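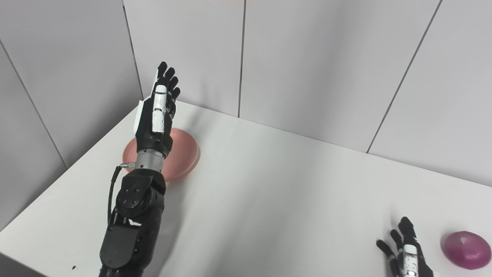
How long should a sourdough starter rest in the fridge before I bake with it again?

Two weeks is fine, and I've left mine for a good deal longer. Take it out the evening before, feed it, and feed it again in the morning. When it has doubled and smells like yoghurt and apples, you're ready to go.

Right, on to the loaf! This is my everyday rye and wheat bread, the one I make more than any other (I've been baking it since the winter we moved to Tovatmont, and I still get a little thrill when the lid comes off).

What you need

400 g strong white flour
100 g dark rye flour
360 g water, lukewarm
100 g lively starter
10 g fine salt
A cast iron pot with a lid

Mixing

Stir the flours and water together until you can't see any dry bits, then cover the bowl and leave it for half an hour. Add the starter and squeeze it through with wet fingers, then the salt. It'll feel sticky and a bit hopeless at this stage, especially with the rye in it. Carry on!

Over the next two hours give it four folds, one every 30 minutes. Pull up one side, lay it over the middle, turn the bowl, do it again. By the last fold the dough should hold together in a soft lump and come away from the bowl quite cleanly.
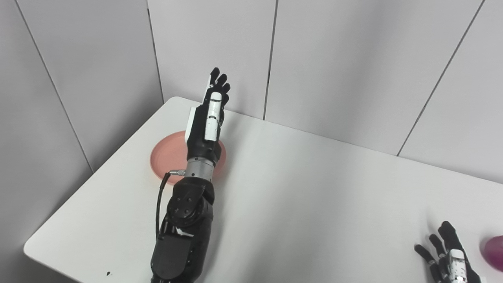 Page last changed: February 4, 2004

Shaping and the long rest

Tip the dough on to a floured worktop, pull it into a round and let it sit for 15 minutes. Tighten it up, put it seam side up in a floured basket and slide it into the fridge for the night. Mine gets eight hours or so, but Kurniawati Rondonuwu wrote to me to say she leaves hers until the next evening and likes the sharper taste. I tried it and she's right, it's lovely with butter and honey.

Baking

Heat the oven to 240 C with the pot inside. Turn the dough out on to baking paper, cut one deep slash across the top and lower it in. Lid on for 25 minutes, then lid off and down to 220 C for another 20. I like a really dark crust, so have a peek near the end and stop when it suits you.

Let it cool on a rack before cutting. I know, I know, but rye stays gummy in the middle if you rush it.

Changes: salt cut from 12 g to 10 g, thanks to Henk Van Loon for the nudge.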